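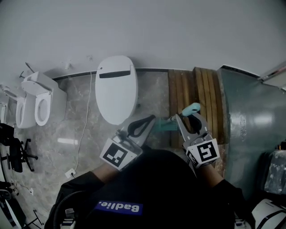 A floor tool is held in one of two hand-held grippers on a tiled bathroom showroom floor.

Masico sets out equipment budget for washroom cleaning robots

For release: April

Masico, which cleans offices, showrooms and public buildings, has agreed a budget of £159,000 to prepare for the use of robots in washroom cleaning. The money will be spent in two stages, and no robot will be ordered until the first stage is finished.

The first stage covers hand-held grippers, head-mounted cameras, storage and staff time. Staff use the grippers to do ordinary jobs such as wiping a floor or moving small items, and the recordings are kept as training material. Masico will use them when it asks suppliers to show what their machines can do.

The second stage covers the hire of two robots from Orkus for the company's training site at Flisden. Hire was chosen over purchase after Masico compared the cost of both over three years. Buying came out cheaper only if the machines were used every working day, and the company does not expect that in the first year.

"We had quotes for the robots quite early on, and they were the easy part," said a spokesperson for Masico. "What we had left out was spare fingers, chargers, somewhere to keep it all and the hours people would spend away from their normal work. Those are now in the budget as separate lines."
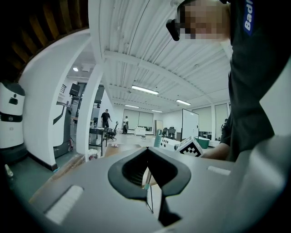

Staff time is the largest of those lines. Masico has set aside 618 paid hours for recording and a further 76 hours for checking the results. Both are charged to the project, so site managers will not have to find the hours from their own rotas.

The grippers are being bought under the name Pons, which is the company's label for the whole recording kit. Each Pons kit has two grippers, a set of printed markers and a carry case. Spare parts will be bought at the same time as the kits, as ordering them later would have meant a second delivery charge and a longer wait.

Masico has also kept back £100 per kit per month for repairs. Anything left at the end of the year will go towards the hire charge.

A decision on the second stage will be made once the recordings have been checked. If Orkus cannot meet the tasks on Masico's list, the company may ask other suppliers to quote. Cleaning contracts already in place are not affected.

The budget lines and task list can be requested from the Masico press office, which is open from 9am to 4pm.

ENDS

Comments (3)

mopbucket_k
Does the hire price include servicing? Ours didn't, and it was a nasty surprise in month two.

Tiler77
Would like to see how they get on with the bit behind the pan. I struggle with that myself.

greyheron
Good to see the staff hours written down. I've asked for the task list as we're doing our own budget for next year and have nothing at all under training.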